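Home | Study Materials | Retreats | Candles | About | Contact

Print this page | E-mail this page

The Turnwood Creation Season Study Kit

I put the first Turnwood kit together for my own parish in Pristgate, back when our little group wanted something for the Season of Creation and couldn't agree on a book. Half of us wanted Scripture and the other half wanted to talk about the creek. So I wrote a booklet that did some of each, photocopied it, and carried it over in a grocery bag. This is the grown-up version, and I'm pretty happy with it!

The kit is meant for a small group that meets in September, though I know of one that used it all through Lent and liked it fine. There are 11 sessions in the leader's book. You don't have to do all of them. If your group only has a few weeks, I'd pick the Genesis session, the Psalm 104 session and whichever of the water sessions fits the place where you live (we did the creek one, of course, and went over time).

What comes in the box:

Leader's book, spiral bound, with the readings printed out in full
Participant booklets, enough for up to 11 people
2 posters with the closing prayers in large type
A set of question cards
One beeswax candle from Candis

The question cards are my favorite part. I used to hand out a sheet of questions and everybody would look down at the sheet and read ahead. With cards, one person draws, reads it out loud, and then we sit there for a minute. Some of the questions are easy ("What's the first outdoor place you remember?") and some are not. There's one about what we owe to people who haven't been born yet that kept us going well past the coffee.

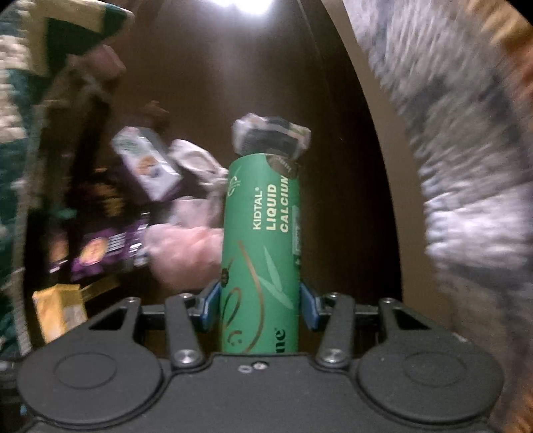
Do I need any theology background to lead this?
The leader's book was written for people who have never led a group before, and each session has a page of plain notes on the reading, with the harder words explained.

I did have help with those notes. Makis Gkikas read every one of them and sent them back covered in pencil. He grew up Greek Orthodox and I didn't, and he kept nudging me toward the older prayers, the ones that bless water and fields and bees. Two of them are in the book now, in his own translation. He also talked me out of a very long session on composting - I still think it was good, but he was right that it belonged somewhere else.

The paper is worth a mention. Our first booklets came out on shiny stock that you couldn't write on with a pencil, which is silly for a thing with blank lines in it. The Koutsoukos print shop moved us over to an uncoated recycled paper, and you can write on it with anything. It does have a slightly gray look and little flecks in it. I like that, but if you're expecting bright white pages, you should know before you order.

A few things people write to ask me:

The kit isn't tied to one church. The readings are from Scripture and the prayers are mostly old ones. Catholic, Lutheran and Methodist groups have all used it, and in a mixed group the leader can swap out a closing prayer using the list in the back.

You can copy the question cards for your own group. Please don't copy the participant booklets. Extra booklets are sold in packs and they're cheap.

Sessions run a bit over an hour if you do the silence and the walk. Skip the walk if the weather is bad or if stairs are hard for anybody, and use the window exercise on the facing page in its place.

I don't have a children's version. I've started one 2 times and put it back in the drawer both times, mostly on account of the crafts. If you've written something good for kids on Psalm 104, I'd love to see it!

We've printed 2000 of the current edition, so there's no rush, but if you want kits in hand for September please order over the summer. I pack them myself at the kitchen table and I get slow when they all come at once. Put your parish name on the order along with your own, and tell me if the box should go to an office that closes early.

Page updated 2018-03-04

Print this page | E-mail this page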